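Rebuilding the front brake on the Nukader

Reading time: 4 min

The Nukader has a single front disc and a two-piston caliper made by Grasent. Mine had been dragging since April. With the front wheel off the ground it would turn half a rev by hand and stop.

I took the caliper off on Saturday. Both pistons came out with the lever, the lower one only after I clamped the upper. The chrome was sound above the seal line and lightly pitted below it, on the part that never reaches the fluid. I cleaned both with brake fluid and a nylon pad and put them back in service.

The seal grooves were the real fault. White crust had built up behind the square-section seals and was pushing them hard against the pistons. I scraped it out with a bent pick, taking care not to mark the outer edge of the groove. New seals came from Fulletti, who list them under the older 700 model. The part is the same.

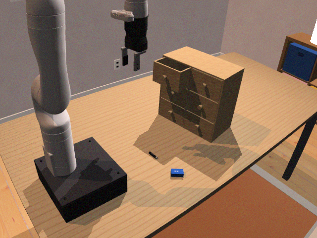 White arm on its black base, wooden tabletop.

Assembly is simple. Wet the seals with fresh fluid, seat them by finger and press the pistons in square. If one tips, pull it out and start again. The slide pins get silicone grease, and the rubber boots should be checked for splits. One of mine had gone, so I used a boot from an Eskola caliper, which fits once the lip is trimmed.

Bleeding took longer than the rest of the job. The hose rises over the mudguard bracket and holds air at the top of the loop. I tied the lever back overnight, bled again in the morning and got a firm lever after 5 strokes at the nipple.

The wheel now turns four times from one push. After 90 miles the disc is evenly marked on both faces. The rear caliper is the same pattern and will get the same treatment when the next set of seals arrives.

Contact | Copyright, all rights reserved | Back to top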